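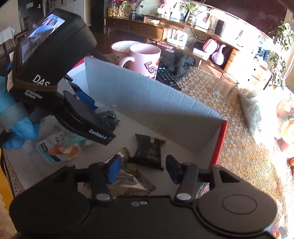 Why did the robot drop the snacks?

Picking a packet out of a box is easy for you. For a robot it is one of the hardest jobs there is. This page is about a robot called Damo, what went wrong with it, and how people found the fault.

The job

Damo had to lift snack packets out of a cardboard box and put them on a tray. It learned from people. They did the job first with grippers held in the hand, so that Damo could follow the same movements later. A gripper has two fingers that open and close. Some have coloured pads on the fingertips, like the bright blue ones in the photo.

Snack packets are awkward things. They are wrinkled, they bend, and they land in the box any way up. Many are shiny as well.

What went wrong

In January, Damo began to drop things. Out of 15 packets, it dropped 9. It also squeezed 2 packets so hard that they burst, and there were crumbs all over the tray.

Csenge Erdős, an engineer, pressed the stop button. On most robots this is a big red button that cuts the power to the arm. You must never reach in to help a robot while it is still switched on. It may not know your hand is there, and its fingers can pinch.

Finding the fault

Csenge and her workmate Dorottya Lengyel looked at the fingertips first. One pad had come loose and slid sideways when it touched anything. That explained the drops. The gripper closed, the pad moved, and the packet fell out.

The burst packets had a different cause. Both happened in the afternoon, when sunlight came in on one side of the table. Look at the gold-brown package in the photo and you will see how its wrinkled foil shines. Damo's camera saw bright patches like these and got the edges of the packet wrong. It thought the packet was thinner than it was, so it kept on closing.

Putting it right

Dorottya fitted a new pad. Csenge set a limit on how hard the fingers could press, and they pulled the blind down. Then Damo did 1000 practice lifts before it was allowed to work again. The pads are now checked every morning.

Words to know

Gripper: the part of a robot that holds things.
Fault: something that is not working as it should.
Stop button: a button that makes a machine stop at once.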